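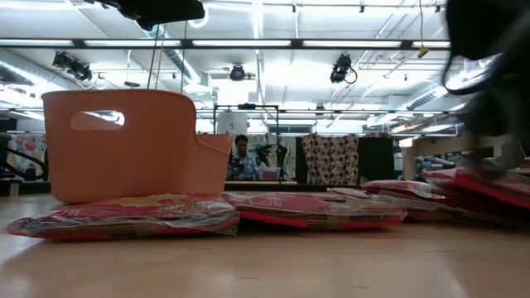 Re: [frota-users] Outers, singles and the opening count

Sent: August 2023
To: frota-users

I have had the same trouble and have spent a good part of the past month on it, so this is longer than I meant it to be. The original question is quoted further down with my answers under each part.

Frota holds stock in one unit per item, the base unit. Every other unit is a label with a multiplier. If your base unit is the single packet and an outer holds 14, then receiving one outer adds 14 to the balance and the word "outer" survives only on the receipt. The stock screen shows outers again by dividing. A balance of 2,541 is displayed as 181 outers and 7 singles, whether or not there are 181 sealed outers on your shelves. Most of the confusion on this list comes from reading that line as a count of sealed goods.

The consequence for an opening count is that you must decide on the base unit before you enter anything. It can't be changed once an item has a movement against it. The edit box looks live and will accept a new value, but the change is dropped on save without a message. I reported this in March and it is still open.

My own rule is to take the smallest unit anybody will ever issue. For dry goods in packets this is the packet. For cable ties, screws and similar I use the bag and accept that part bags are written off when opened. If you set the base unit too small you will be counting things that aren't worth the time, and if you set it too large you will end up with fractions. Frota allows fractions, but the export rounds them to a whole number, and the two reports then disagree.

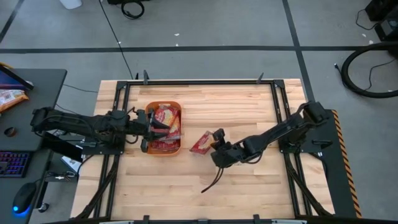
Clestska wrote:

> We are moving our two stores over from Firance and have got as far
> as the item file. Firance let us keep sealed outers and loose
> singles as separate lines under one code. Is there a way to keep
> that split? Our pickers need to know whether to open a new outer.

There is no direct equivalent. You have two choices.

The first is two items, one for the outer and one for the single, with a conversion movement each time an outer is opened. It gives you the split exactly, but it doubles the item file and depends on somebody recording the conversion at the time. We tried it at Joltham and gave up. The singles went negative most afternoons and were put right the next morning, so the figures were only worth reading before work started.

The second is one item and two locations. Keep sealed outers in a bulk location and singles in a pick location, and move a full outer from one to the other when it is opened. The total is always correct even if the move is late, and only the split suffers. I would do this. Name the locations so that they sort next to each other, as the location list can't be filtered by item.

> Second question. The import stops part way through with no error.
> The file opens without trouble in a spreadsheet. We get 1,175 lines
> in and the rest are missing.

The importer will take up to 2,000 lines in one file, so the length isn't your problem. Look at the line after the last one that went in. In my case it was an item description containing a line break, left over from Firance, where the description field ran over two rows on the printed label. A spreadsheet shows this as one cell and gives no hint. Frota treats it as the end of the record, finds a short record after it, and stops.

Replace line breaks inside fields with a space before you export. Check for trailing spaces on the item codes as well – these don't stop the import, but they create a second item which looks identical to the first, and you will find it only when a scan brings up a zero balance.

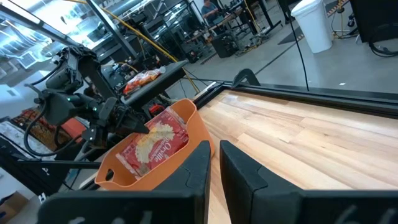
After the import, run the balance report by location and compare it with the totals in your source file before anyone books a movement. Once movements exist you can't delete the import as a batch, only item by item. Take a backup first and test that it restores. Ours was complete but had been made with the label templates excluded, and those had to be set up again by hand.

> Last one. Does the reorder level work on outers or on base units?

Base units, always, even when the purchase unit is set to outer. A reorder level of 2 means two packets. The suggested order quantity, on the other hand, is in purchase units and is rounded up. I add a note with the unit in the item's comment field – it prints on the order sheet and has saved us one or two very large deliveries.

I haven't tried any of this with batch numbers switched on. If anyone has, I would like to know whether the move between locations keeps the batch, as the manual says only that it "may" do so.

--
To leave frota-users, send a blank message with the subject line: unsubscribe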